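Herness Robotics Workshop
Table-top arm benches: frequently asked questions
Last updated 14 May 2026

These answers cover the house rules for the arm benches at Herness. They apply to members, visiting groups and staff alike. If something in your own project plan is stricter, follow your plan. If it is looser, follow this page.

Who may run an arm?

Anyone who has passed the Helmy induction and has a current bench booking in Bruso. The induction takes one afternoon and lasts two years. Watching a session does not need an induction, but watchers stay behind the floor line and the operator is responsible for them.

Do I need a risk assessment for simple pick and place?

Yes. A plastic cup is harmless enough, but the arm moving it can still trap a hand against the table. There is a short form for work with household objects and it takes ten minutes if you have filled one in before. Use the long form for anything heated, powered, sharp or filled with liquid.

An assessment covers the arm, the gripper, the objects and the layout together. If you change the gripper you need a new one. If you swap one cup for another cup, you don't.

What has to be checked before power goes on?

Walk round the bench once with the arm off and check:

The base bolts and the gripper fixing are tight.
Cables have enough slack for the whole of the planned movement and can't catch on a joint.
The emergency stop is released, undamaged and easy to get to.
Everything on the table is on your object list.
The last entry in the Trundar log has no open fault against your bench.

Then sign the start line in Trundar. A session with no start line is treated as unbooked, even if Bruso shows your name. 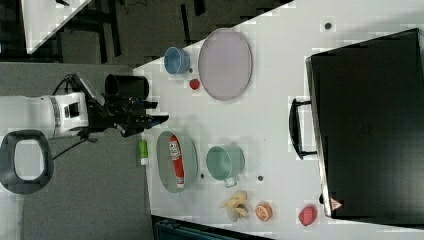
Gripper at the table edge, with a can on the grey tray to its front.

How fast can the arm move?

During set-up and teaching the limit is 200 mm per second, measured at the gripper. For automatic running with nobody inside the floor line you may go up to the speed in your assessment. The setting goes back to 200 when someone needs to reach in, including for a job that will only take a moment.

Please don't raise the limit in the controller to save time while teaching. The setting is recorded, and we do look at it.

Can I put my hand on the table while the arm is powered?

Only when it is paused and the pause has been confirmed by the operator out loud. A still arm may be waiting for a command, so treat stillness as telling you nothing. The indicator light on the arm is also no substitute for asking. Colours mean different things on different models, and people mix them up.

For anything longer than putting back a fallen object, press the emergency stop first.

Does every object have to be listed?

Yes, by name and by kit number. The shared kitchen kit has 75 items in it, all with numbers in Trundar, so in most cases listing them is a matter of ticking boxes. Your own items go on a separate sheet with their weight and what they are made of.

The list covers things the arm isn't meant to touch as well as things it is. An object at the far side of the table can still be hit by an elbow.

Can we use real food?

Ask first. Play food is fine and is what we would suggest for a first run. Real food is allowed for booked food-handling work, with a tray under it and a wipe-down afterwards. Sealed packets and tubes count as food for this rule if there is food inside.

How should the objects be laid out?

However your task needs them. Lots of tasks call for a messy table, with cups on their sides and so on, and we have no objection. What we ask for is a layout that is written down or photographed at the start, so that the next person can set it up again and so that a fault report makes sense.

Two things are fixed. Leave a clear way for the gripper to back out from every place it reaches into. And don't stack anything on top of an object the arm is due to lift.
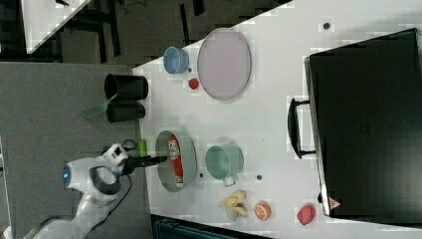 Reaching for a red package on the oval green plate.

What if an object falls off the table?

Leave it until the arm is paused. If it has landed outside the floor line, you can pick it up straight away as long as you don't lean over the line to do it. Glass or anything broken means the session stops until the floor is swept.

Dropped objects don't have to be reported one by one. Put the total in the notes when you sign off. A drop that hit a person, or came close to it, is an incident and goes on the incident form the same day.

How hard may the gripper close?

Start with the lowest force that will hold the object and work up. The ceiling is set per gripper and is printed on the card kept with it. Tubes, bottles with caps and thin-walled cups need the most care — a tube that holds its shape at one force may burst at the next step up. Test on an empty one where you can.

Fingertips are checked every December and whenever someone reports wear. If a tip is split or turns under your finger, change the gripper and log it.

Where does the emergency stop go?

Within arm's reach of the operator, on the operator's side, with nothing on top of it or hanging in front of it. The operator has to be able to press it without crossing the arm's path. If you move to the other side of the bench, the stop moves with you or someone else takes over as operator.

Test it at the start of each booking: slow movement, press, check that the arm halts, release, reset. Record the result. Last year's log had 258 stop tests in it and fewer than half had the result filled in, and a blank is no use to us when we are trying to trace a fault.

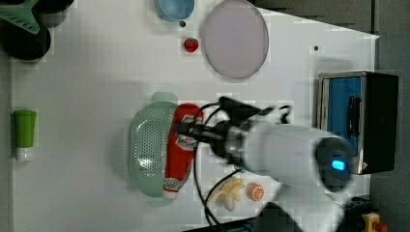 Gripper on a red tube in the green colander. Emergency stop at bottom right.

Can one person work alone?

In staffed hours, yes. Outside them there must be two people in the room and both need the induction. Remote operation counts as working alone unless somebody inducted is standing at the bench.

What about recording sessions?

You may record the table and the arm. If people will be in view, get their agreement before you start, and put up the yellow door sign. Stands and clamps have to be outside the arm's reach or listed in the assessment as obstacles.

The arm stopped and shows a fault. May I clear it?

Once. Write down the fault code, clear it, and run the last movement again at teaching speed. If the same code comes back, stop there, power down and log it as open. Please do not keep clearing it to get to the end of a booking. The bench will be taken out of service until it has been looked at, and your hours will be put back on your account in Bruso.

Code 59 is the exception. It means the arm felt a contact it didn't expect, so go and find out what it touched before you clear anything.

How do I leave the bench?

Park the arm, power down, return shared items to their numbered places and wipe the table. Report anything missing or cracked. Sign the end line in Trundar. If another group is booked straight after you and agrees to take over the bench as it stands, write that in the log and have them sign too. They still do their own checks.

Do these rules replace the published safety standards?

No. They are the house rules for these benches and were written for everyday use by people with mixed experience. Groups building equipment for sale, or planning to run it somewhere other than Herness, need to work from the standards that apply to them. There are reading copies at the front desk, which can't be taken out of the building.

Who can change a rule?

Send a request through the Trundar form, with the number of your bench and what you would like to do. Most are answered within a week. Carry on under the present rule until you have the answer in writing.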